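Forum: Grippers and End Effectors
Thread: Left jaw lets go mid-handoff

solderfox
Finally caught my fault! The left Vemov opens by itself partway through a handoff. It happened 4 times in 147 runs, always with both arms stretched out. Love these grippers otherwise.

pantograph_9
Firmware. Go back to the build from May.

solderfox
Tried that first, same drop. Here's the setup.

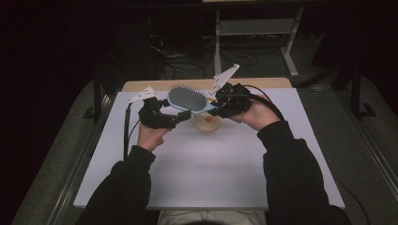

kiln_and_co
My bet is strain on the connector. Mine did the same on a Nestgate rig and I was thrilled when I found it, because it's such an easy fix. Look at the thin wire curving down beside your left hand – give it a proper clamp and some slack, then do the hairbrush again with your arms all the way out.

pantograph_9
A wire fault would show in the log. I don't buy it.

kiln_and_co
Mine never logged a thing. The dropout was too short.

solderfox
Wiggled it at the plug with the jaw closed on a sponge and it popped open on the third wiggle!! So happy. New clamp goes on tonight.

pantograph_9
OK, fair. I'd still keep your fingers out of the jaws while you wiggle.

solderfox
Yep, using a pencil now. Will post once I've done another 147.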